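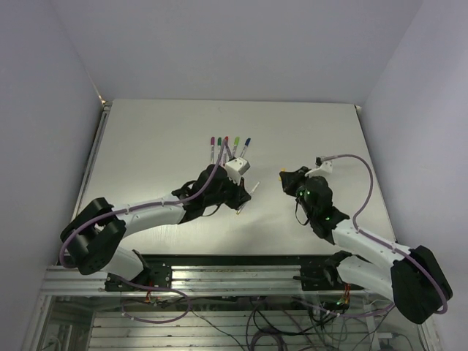 Was the April paste strained once or twice before it went on the spines, came the question from Sollgate, and had we let it go fully cold first? A fair thing to ask, and I had to go back through two pages of my own bad handwriting to find the answer, so I'm putting it down properly this time.

**May 20, 2024, bindery bench**

Strained once, through the coarse sieve, and still a bit warm. I remember being in a hurry. The Fullgate ledgers were stacked up to my elbow and I wanted the first ones in the press before lunch, and I think that is where the lumps along the joint came from. They aren't terrible. You feel them with a thumb more than you see them, but once you've felt them you can't leave them alone.

So, five small batches this morning, all wheat starch, all from the same sack (the Verbruggen one with the torn corner, now decanted into the big jar with the good lid). Tags go by the usual colors: purple, dark green, red, lime green, dark blue.

- **Purple:** old recipe, 1 part starch to 4 of water, cooked until it turned glossy, strained once warm
- **Dark green:** the same, strained once cold
- **Red:** the same, strained twice cold
- **Lime green:** starch soaked overnight first, then cooked and strained twice cold
- **Dark blue:** soaked overnight, strained twice, with a spoonful of methyl cellulose worked in at the end

Soaking makes a bigger difference than I was ready to believe. Lime green came off the brush like cream and I kept going long after I had enough on the strip, just for the pleasure of it! Red is good too and a good deal less planning. Purple is lumpy, as expected. Dark green I can't make up my mind about, it seemed grainy at first and then fine after I'd beaten it with the stiff brush for a while, so perhaps I was lazy with it.

Dark blue slides. That's lovely for setting down a big sheet, where you want time to nudge it square, but on a spine lining I found myself chasing the paper back into place. I'd keep it for endpapers.

Strips are pasted to offcuts of the Sistdale board and pressed between blotters. I'm leaving them 26 hours, so please don't open the small press tomorrow morning, even for a peek. I know the temptation. I'll do the peel by hand and write up which ones tear the paper and which ones let go clean.

Ledger 132 is the one I'd really like to get right. Its leather is dry and powdery at the head and somebody long ago patched the spine with what looks like carpenter's glue, which will all have to come off with a damp poultice and a lot of patience. I've set it aside in the gray box, on its back. No paste goes near it until the strips are read.

Also: the double boiler has a drip at the handle again. I tightened the screw and it held for nearly a whole batch. And we're low on blotters, the large size; I've been drying the used ones on the rack by the window and they've gone wavy, but they'll do for the strips.

Reply to Sollgate still to write. Ask them what mesh they use.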